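Skallent Household Help
Community Forum > Kitchen and Dining > Storage

Two-tier wire rack: what belongs on the upper shelf?

Posted by Tenum, September 2026

I have recently acquired a white two-tier wire rack for a shared kitchen used by 16 residents. The upper shelf is a solid panel and the lower shelf sits beneath it. I would appreciate guidance on which articles should be kept on each level. The residents own several lidded containers and a number of lightweight plastic bowls. The rack will stand on a table, and the front of the table must remain available for food preparation.

Pawłowska
Member, 700 posts

Lidded containers may be placed on the upper shelf, where they can be reached without moving other items. Bowls in daily use should be assigned to the lower shelf and stacked by size. Please confirm the load rating in the leaflet supplied with the rack. Ratings differ considerably between models, and mine is limited to 2,000 grams per shelf. The rack should be positioned toward the back of the table.

It is also advisable to label each shelf. In our residence, unlabeled shelves were filled with mail within a month.

Zurnska
Member

Any arrangement is acceptable. We keep bread on ours.

Skallent Moderator
Staff, 1,962 posts

The recommendation to place the rack toward the back is endorsed. Residents should be asked to return bowls to the rack after use and to keep lids on all stored containers. Where the table surface is smooth, adhesive pads may be fitted under the feet of the rack. Pads should be inspected each April and replaced if worn.
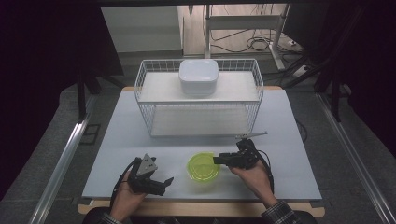

White wire rack with a lidded container on top; yellow-green bowl at the front of the table.

Further inquiries concerning wall-mounted racks should be submitted as a separate topic.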